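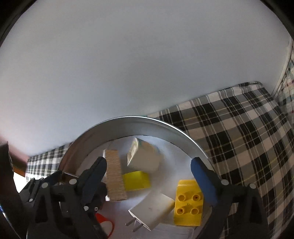 Budgeting for a first set of grippers

Most small companies that want to automate a sorting or packing job start with the price of the arm. At Dovura, a parts and returns business in Trernavbridge with 14 employees, the arm was the easy part of the budget. The grippers, and the hours spent teaching people and machines to use them, took longer to plan and caused most of the arguments.

The company handles mixed small goods. One tray can hold a power adapter, a toy brick and a wooden block, and the next tray will hold something else. A suction cup works well on flat boxes and poorly on most of what Dovura sees in a week, so the choice came down to two-finger grippers with soft pads.

The first decision was whether to buy hand-held units before buying an arm. A hand-held gripper lets a worker do the picking while a camera on the tool records it, and the recordings can be used later to train the arm. Dovura bought two of these in May and put off the arm until the next budget year. The benches stayed as they were and no floor space had to be cleared.

Quotes came from two suppliers, Bakker and Plesunow. Bakker's price per unit was lower, but pads, spare pins and the camera mount were listed separately. Plesunow quoted a full kit with four sets of pads. Once the extras were added to the Bakker quote the totals were close, and the decision went to delivery time. Plesunow could ship in 8 weeks. Bakker would not commit to a date.

Pads deserve their own line in any budget. They wear at the tip, where they meet hard edges such as metal prongs and the rims of trays, and a worn pad changes how an item sits in the grip. Dovura had planned to replace them twice a year. It now orders a new set every quarter and keeps one on the shelf.

Labor is the other line that tends to come in low. Recording sessions at Dovura start at 7 a.m., before the first truck, and take two people off regular work. Someone also has to go through the footage and throw out bad takes. The company left that work out of its first plan and had to move money from the training budget to cover it.

Some costs turned out smaller than feared. The trays did not need to be special. Shallow metal pans from a kitchen supply store have done fine, though shiny ones throw back the overhead lights and the company has started mixing in plastic. Storage for the recordings is a modest monthly bill - less than the coffee service.

The arm is still to come. Dovura has asked both suppliers to quote again, this time with pads, mounts and a service visit in one price and a delivery date in writing. Quotes are due before the fall rush, and the order will be placed once the returns season is over.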